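Household robots get a common code for simulated testing

BRODOTBRIDGE – A working group of robot makers and testing firms has published a code of practice for household robots that are trained and checked in simulation before they enter a real home. The text was agreed on Sunday after two days of discussion and is open for comments until the end of April.

The code was prepared under the lead of Fevex, a testing company with its office in Brodotbridge. It applies to robots with at least one arm and a gripper, working in rooms where people also live. It is voluntary, but two of the firms in the group, Prostuvitz and Rees, have said they will ask their suppliers to follow it from the next contract period.

Until now each firm has decided for itself what a simulated test should contain and how much of it should be kept. Mabli Trevor, who edited the text for Fevex, said this made it difficult to compare results. "One company sends us a video, another sends a table with the word 'passed' in it," she said. "We could not say if they had tested the same thing."

The central part of the code concerns records. For every test run, the firm must keep the view from the gripper as well as the view of the whole room, together with the version of the simulator and the full list of objects which were placed in it. Runs that were stopped early must be kept in the same way as runs that were finished.
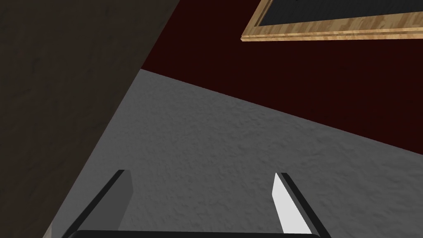
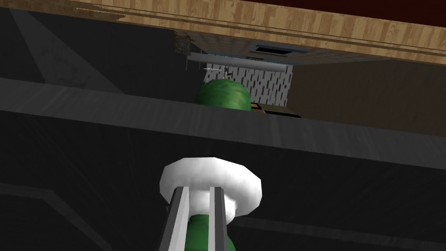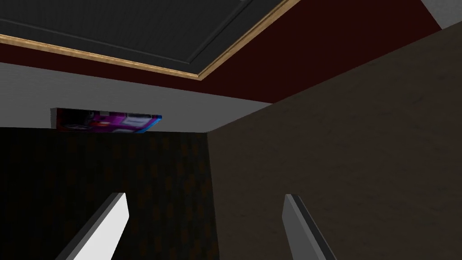

Simulated interiors, with the gripper in view at the bottom of each picture.

A second part deals with the rooms. The group wants test rooms to have shelves, corners and furniture that block the view, and it asks for objects to be put partly behind other things in a fixed share of the runs. A robot may not be reported as tested for "general household use" if it has worked in fewer than 100 different room layouts. Changing only the colour of the walls does not make a new layout.

Speed and force limits take less space in the document. Near furniture the arm should slow down, and if the gripper camera is blocked for longer than the time written in the test plan, the arm must stop and move back by the same path. The group could not agree on one time limit for all machines, so each maker has to state its own and explain it.

Not all members were satisfied with this solution. Emlyn Wynne, safety engineer at Rees, had argued for a common limit. "If every maker chooses the number, the customer must read the small print," he said. "I accept the text, but I hope we come back to this point." He also wanted simulated results to be followed always by a trial in a furnished flat. The final wording says "should" in this place, and "must" only for robots that carry hot or sharp objects.

The first draft received 173 comments. Many of them were about cost, especially from small firms, which said that storing every run would be too expensive. The group has answered by allowing older recordings to be reduced in quality after a year, if the log of arm positions stays complete.

Fevex tried the draft on its own archive before the meeting. Of 1619 runs which the company looked at again, a part had no list of objects and would not be accepted today. Ms Trevor did not want to give the exact share but said it was "more than we liked".

Comments can be sent by firms, universities and private persons. Fevex will collect them and publish the answers with the final version – names will be left out if the sender asks for it. A separate text on robots for gardens and garages is planned, but work on it has not started.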